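Why Do Some Tables Have Stripes?

Look at the tabletops around you at home or at school. Some are one plain color. Some are a single wide board. Others are made of long, thin strips of wood that sit side by side, a bit like a row of rulers. A top made this way is called a butcher block.

What is a butcher block?

A butcher block is a thick slab made from many pieces of wood glued together. The name comes from butcher shops. Butchers needed a very strong surface where they could chop meat all day long, so they used heavy blocks of hard wood. People later started using the same kind of top in kitchens, workshops and classrooms.

Why use strips and not one big board?

Wood comes from trees, and it keeps changing after the tree is cut down. When the air is damp, wood soaks up a little water and gets wider. When the air is dry, it loses water and shrinks. A wide board can bend when this happens. The bend is called warping. If you put a pencil on a warped table, it may roll away.

Thin strips pull and push in different directions, so the whole top stays flatter. Strips can also be cut from smaller trees. A board as wide as a table would need a very big tree.

How is it made?

First, logs are sawed into boards and the boards are dried. This can take weeks in a warm room called a kiln. Outdoors it can take many months.

Next, the boards are cut into strips. A worker checks each strip and takes out the ones with cracks. Then glue is spread along the sides and the strips are lined up. Long clamps squeeze them together until the glue sets. A clamp is a tool that holds things very tightly.

After that, the top is sanded. Sandpaper has a rough side that rubs away the bumps. Workers begin with rough paper and finish with smooth paper. Last comes oil or varnish to protect the wood.

Mwajuma Bakilana makes tabletops at a small shop called Memetti. She glues one top at a time and leaves it in the clamps until the next day. "I lay all the strips out dry first," she says. "I move them around until I like the colors. Once the glue is on, you have to be quick."

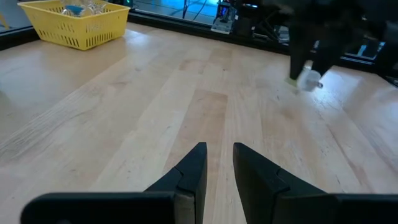
Wood is never the same color all the way through. Every tree grows in its own way, and even two strips from one tree can look different. On the table with the yellow basket, some strips are pale cream and others are tan or a little pink. The thin lines in the wood are called grain. They show how the tree grew. The darker spots are knots. A knot is a place where a branch joined the trunk. You can find a few of those on the same table, along with some faint scratches.

What kinds of wood are used?

Most butcher blocks are made of hardwood. Maple is a common choice. It is pale and very tough. Birch is pale too. Oak is darker, with grain that is easy to see, and walnut is dark brown.

Hardwood comes from trees with wide leaves, and many of these trees drop their leaves in the fall. Softwood comes from trees such as pine and spruce. You can often make a dent in pine with your fingernail. It is much harder to do that to maple.

How do you take care of a wooden table?

Wipe up spills soon. Water that sits on wood can leave a mark. Use a damp cloth and then a dry one. Put a mat under hot pans and cold drinks.

Small scratches are not a big problem. A grown-up can sand them out and add fresh oil. Plastic tops are different, because a deep scratch in plastic usually stays there.

Try this

Find a wooden table, shelf or floor. Lay a sheet of thin paper on it and rub the side of a crayon gently over the paper. If the wood has a rough grain, the lines will show up in your rubbing. Very smooth wood may not leave much of a pattern. Try 3 different places and write the name of each one on the back of the paper.

Words to know

Grain: the lines in a piece of wood
Kiln: a warm room or oven used for drying
Knot: a dark spot where a branch grew
Clamp: a tool that squeezes things together
Warp: to bend out of shape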